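Plosano workshop reopens upstairs

18 Jun 2021

The Plosano repair workshop has moved into its new upstairs room and will take bookings again this month. The room sits under the slanted roof and was used for storage until last year.

Walls and ceiling have been painted white, and tube lights now run overhead. The work cost $1,238, paid for out of membership fees, said Milagros Bravo, who manages the building.
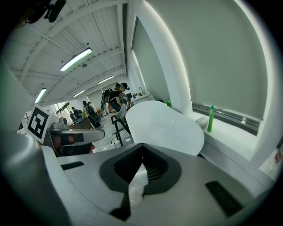
Members had asked for running water on the same floor, and for blinds on the windows after complaints about afternoon glare. Saturnino Mateos, who teaches the evening class, said the old room downstairs got too crowded with more than seven people.

The new one can be booked in blocks of up to eight hours. Plosano has about 100 members. Booking forms are at the front desk, and keys must be returned there the same day.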